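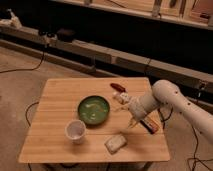
Confidence

The planner had been asked to put the cup in the bowl. It had not been asked how it felt about this, but it reported anyway, in a column on the left of my screen: 0.97, 0.97, 0.98.

"It's very sure," said the woman from Skimiston, who had paid for the software and wanted to like it.

I said it was usually very sure. It had been sure in July, when it spent an afternoon treating the shadow of the bowl as a second bowl. Danko, the firm that sold us the perception module, called that an edge case and sent a patch. The patch made the shadow go away. It also made red things go away, for 12 days, until somebody dropped a pepper on the table and the arm leaned on it.

"But that's fixed."

"That's fixed."

She pulled a chair over. The fingers hung over the wood, pointing at nothing I would have picked. On my screen the tabletop was a field of colored boxes, each with a name. Bowl. Cup. Marker. The pastry was "book." The crumpled white thing had been "bird" since lunch, and I had stopped correcting it, since every correction went into a queue at Vemico and the queue had 500 items in it ahead of mine.

"Does it matter what it calls them?" she asked.

"Ask it to move the bird."

She typed the words herself, with two fingers. The column filled up. The planner considered 200 paths, threw out all but one, and drew that one in green, a nice clean curve that came down over the towel, or cloth, or whatever it was before it was a bird. Grasp stable, it said, before anything had been grasped. I had filed a complaint about that line. The answer was that the message described the predicted state and users found it reassuring.

"I find it reassuring," she said.

"I know."

I put my hand near the stop button, where it lived most days. She noticed and moved her coffee. For a while we both watched the green curve and the little number beside it, and I thought about the slide she would show upstairs, the one with 109 successful trials on it. I had run those trials. I knew what the word successful had been asked to carry.

"What happens if it's wrong?" she said.

"It says 0.98 and then it's wrong."

"And it doesn't know?"

I scrolled back to the afternoon of the second bowl and turned the screen so she could read the column. She read it all the way down. Then she reached past me and pressed Run.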